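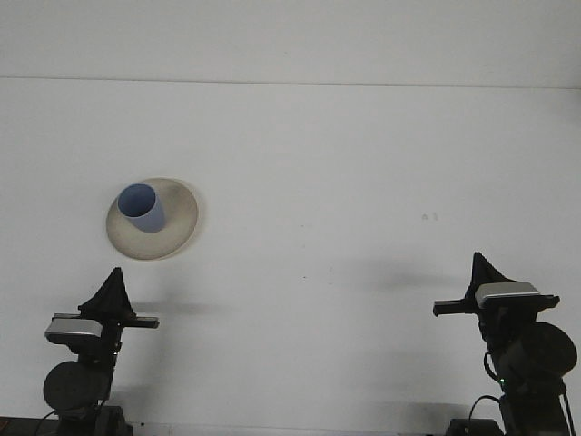

My sister thinks I should have sold the piano the week I got it, and she told me so again on the phone last night, right when I was standing in the hall looking at the thing. She said it would never play in tune, it would never leave the building, and I would be the old woman they found under it. I said I was 40. She said give it time.

So, the piano. It came with the apartment on Renaud Street, the way other apartments come with a bad smell. The last tenant had gotten it up the stairs somehow (175 dollars to the movers, according to a receipt I found inside the bench) and then clearly decided that was enough piano for one life. It's a Trunar, which I had never heard of, and it has all 88 keys, if you're generous about what a key is. Eleven of them make no sound at all. I know because the tuner wrote it on his bill, "11 dead," like a police report.

I don't play. I should have said that first! I had two years of lessons as a kid and came out of them with one song, a slow little waltz, and only the left hand of it stuck. But in December the heat went out for a night, and I couldn't sleep, and I sat down in my coat and played the left hand over and over — oom, pah, pah — with a hole in it wherever one of the dead keys was.

And somebody upstairs played the right hand.

I swear on anything you like. It came down through the ceiling, very soft, and a bit behind me, like a person feeling for a light switch. I stopped. It stopped. I started again, and there it was.

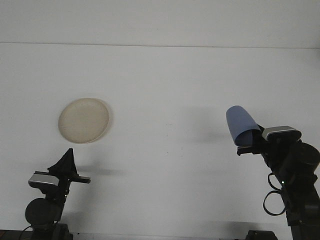

We went through the whole waltz maybe three times. Whoever it was knew the ending, which I'd forgotten completely, so I sat there with my hands in my sleeves and listened to it finish without me.

In the morning I went up and knocked. A man in painter's pants opened the door, and behind him the place was bare floorboards and a ladder. Empty since summer, he told me. I asked if there'd been a piano, and he looked at the stairs, and then at me, and said lady, who would carry a piano up here?

I never told my sister that part. I told her I'd think about selling. Then I hung up and went and sat on the bench with the phone still warm in my hand, and I tried the left hand, quietly, in case.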